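Kera Settlement Pilot
Progress Report to the Bresent Fund
Reporting period: second half of the grant year

1. Purpose of this report

This report describes the work carried out under the Bresent Fund's grant for the Kera settlement pilot. It covers the second half of the grant year and follows the outline agreed with the Fund at the start of the project. Financial statements are submitted separately.

The pilot tests whether small importers and exporters can pay their suppliers in a dollar-backed stablecoin, with the same records and protections they would expect from a bank transfer. Siregar operates the payment ledger and holds customer accounts. Norel supplies custody services and keeps the signing keys under a separate contract.

2. Enrollment and use

At the close of the period, 800 businesses had completed identity checks and opened an account, against a target of 1000. Of these, 700 had sent or received at least one payment. Enrollment slowed in October while Siregar replaced its document review procedure, and it has not yet returned to its earlier pace.

The largest group of participants trades in packaged food and textiles. Most send fewer than ten payments a month. Larger firms have shown interest, but their auditors have asked for written guidance on how stablecoin balances held overnight should be recorded. A draft guidance note has been prepared and is under outside accounting review.

Participants may convert balances to local currency on any business day. Requests received after 3 p.m. are handled the next business day. Several participants asked for weekend conversion, and the project has opened talks with its banking partner on a limited Saturday service. No commitment has been made.

3. Ledger operations

The ledger was moved to a new release during the period. The change allows a payment to be held for review without delaying other payments from the same account. Under the earlier release, a single held payment stopped all later ones, and this was the most common source of complaints in the first half of the year.

Two service interruptions occurred. The first followed a configuration error during the release and was corrected the same morning. The second was caused by congestion on the public network that carries final settlement. Payments already accepted were completed once fees returned to a normal level, and no participant funds were lost. Siregar has since raised the fee ceiling that its system may apply without manual approval.

The project also maintains standby nodes, which keep an independent copy of the ledger. The number of standby nodes stands at 35, as planned in the original proposal.
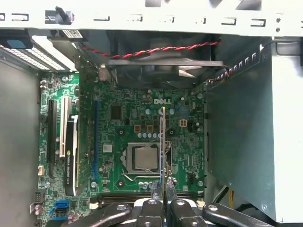

Dell motherboard in an open desktop chassis, with the processor socket below the logo.

4. Custody and security

Norel completed its yearly key ceremony during the period. Key holders were changed at two of its sites, and the recovery procedure was rehearsed with test balances. The rehearsal met the required recovery time, although one step depended on a contact list that was out of date. The list has been corrected and will now be checked every quarter.

An outside firm reviewed the smart contract used to release escrowed payments. It reported no critical findings. One finding of medium severity concerned the handling of partial refunds, where a rounding error could leave a very small balance in escrow. The contract has been amended, and the firm has confirmed the change.

The reserve account that backs the stablecoin continues to be reconciled daily. The project wishes to record that it relies on the issuer's own attestations for the make-up of the reserve. The Fund raised this matter in its response to our previous report. We have asked the issuer for more frequent statements and await a reply.

5. Compliance

Licensing conditions did not change during the period. The regulator requested additional information on how the pilot screens the wallets of overseas suppliers, and a full response was filed before the deadline. Screening is now applied both when a supplier is first added and each time a payment is sent. This has increased the number of payments held for review, and Siregar has assigned two more analysts to the work.

6. Budget and variances

Spending on software and outside review was higher than planned. Spending on participant training was lower, as several in-person sessions were replaced by online ones. The project requests the Fund's approval to move the unspent training amount to compliance staffing. Total spending remains within the approved grant.

7. Work planned for the next period

The project will seek to close the gap in enrollment, mainly through trade associations that already refer their members to Kera. The accounting guidance note will be issued once the outside review is finished. Norel will rehearse recovery again, this time with one key site treated as unavailable.

A decision on the Saturday conversion service is expected early in the next period and will be reported to the Fund in writing.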